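Stostanside Technical Center
Demonstration and Teleoperation Cell: Safety Inspection Checklist
Cell: Dorholm, two-arm station
Frequency: monthly, and after any change of grippers
Period covered: May

To be completed before operators begin recording demonstrations. Mark each line Pass, Comment or Fail. A Fail in Section A or Section C closes the cell until the line has been inspected again.

Section A. Enclosure and work surface

A1. Curtain hangs clear of the reach of both arms. Pass
A2. Table surface free of oil, loose fasteners and tape residue. Pass
A3. Edge rails secure when pressed by hand. Pass
A4. Bracing wires and tensioning fittings tight. Comment
One fitting was found slightly slack and was tightened during the inspection. It is to be checked again on Thursday.
A5. Items stored outside the rails cannot fall into the cell. Comment
Storage beside the right rail remains within the permitted limit but should be reduced.

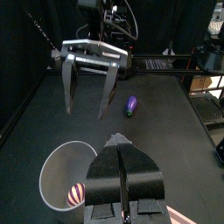

Section B. Grippers and cables

B1. Finger tips firmly attached and free of sharp edges. Comment
Wear at the tips is acceptable for soft and light objects. Replacement tips are to be ordered from Mocanu before glass or ceramic items are added to the task list.
B2. Fingers open and close fully on command, with no sticking. Pass
B3. Cable loops do not catch at the limits of travel. Pass
Both arms were moved through full travel at reduced speed. The inspector stood outside the rails.
B4. Wrist fasteners marked and marks aligned. Pass
B5. Gripper log current. Comment
The log shows more than 500 demonstrations since the last change of tips. The service interval for this cell is 400. The supervisor shall either approve an extension in writing or schedule the change.

Section C. Remote control and hand guiding

C1. Emergency stop within reach of the operator's seat and tested. Pass
C2. Arms hold position when the control handle is released. Pass
C3. Arms hold position when the network link is lost. Pass
The link was disconnected on purpose with the arms raised.
C4. Hand-guiding mode limits speed and force on each arm. Pass
C5. Only one person has control of an arm at any time. Comment
The handover phrase was not used on one occasion during the observed session. Operators have been reminded of Procedure 201, which requires the phrase to be spoken and repeated back.
C6. Arms returned to a raised position before any object is placed by hand. Pass

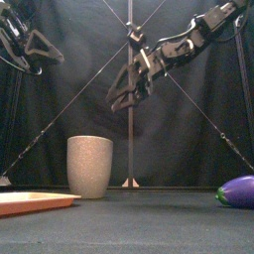 Section D. Task objects

D1. Objects match the approved list for the task being taught. Pass
D2. Objects free of cracks, chips and loose parts. Pass
D3. Objects placed at the start positions on the task card. Comment
The card in use was an earlier issue. It has been withdrawn and replaced with the Nulholm revision.
D4. Operator can see all objects from the control seat. Pass

Result: Cell approved for use with comments.

Open actions
A4: check wire tension again. Due Thursday.
B5: written decision on gripper tips. Due before the next recording session.
C5: handover procedure to be observed again by the shift supervisor.

Retain the completed form with the cell records for 2 years.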